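News > Equipment > Planning

Reading time: 3 min

Orkosa opens equipment planning service for two-arm sorting stations

ILSKA – Orkosa will begin offering a paid planning service in April for small packers and kitting shops that want to price a two-arm robot station before they order one. The service covers table layout, container choice, floor space and a line-by-line budget. Customers receive a written plan they can take to any supplier.

The company says most requests it gets start with the arm. Its planners start with the goods. A buyer is asked to send the items that will be handled, in the packaging they ship in, along with the bins already in use. Rectangular tins, glass jars and tall cups need different finger openings and different clearances, and a printed metal tin may call for a softer pad than a plastic tub.

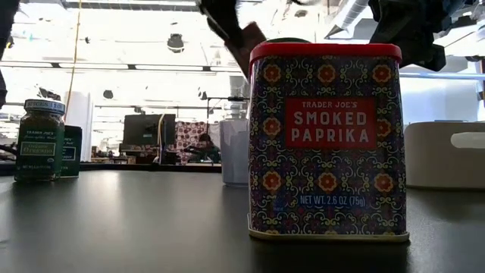

Item trials are billed at $600 per product group. The fee is credited in full if the customer goes on to buy a station through Orkosa within 11 months. A product group can include different package sizes as long as they are handled with the same set of fingers.

The plan then moves to the station itself. Orkosa recommends that first-time buyers budget for the table, rails, mounts, containers and cabling as separate lines. In past quotes these were often lumped together under "installation," and customers had no way of telling which parts could be reused when the work changed.

Floor space is handled the same way. Arms mounted on opposite sides of a table can reach out past its edges at the elbow, so the space set aside has to be larger than the table. The plan also sets aside room for an operator desk with a screen and keyboard, and marks where power cords will run. 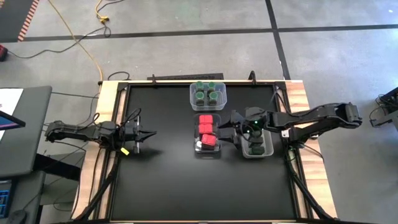 Lead time for a plan is 8 working days from the arrival of the samples. Orders for hardware are quoted separately, and prices in the plan are held for 34 days.

Fanlow, a contract packer that handles refills and small household goods, took part in the trial period for the service. The company had set money aside for two stations. After the planning stage it ordered one, along with a second set of containers and spare gripper fingers, and moved the balance to next year's equipment budget.

Kapoor, which leases automation equipment to small manufacturers, will accept the Orkosa plan as part of a lease application. Lease terms are set by Kapoor and do not depend on where the hardware is bought.

Buyers are asked to have the following ready before they book:

- Samples of each item, with spares in case of damage

- A floor sketch showing outlets, walkways and any floor markings that must stay clear

- The bins and trays now in use, including clear ones, which can be harder for some camera systems to pick out

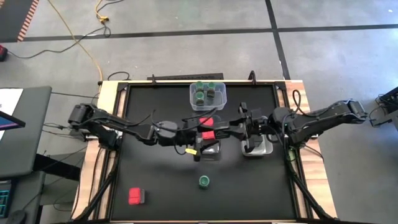 - An upper limit for the first year, with service and spare parts included

Bookings are open now through the Orkosa sales office in Ilska. Existing customers can ask for a plan covering a change of product on a station they already own, at the same trial rate.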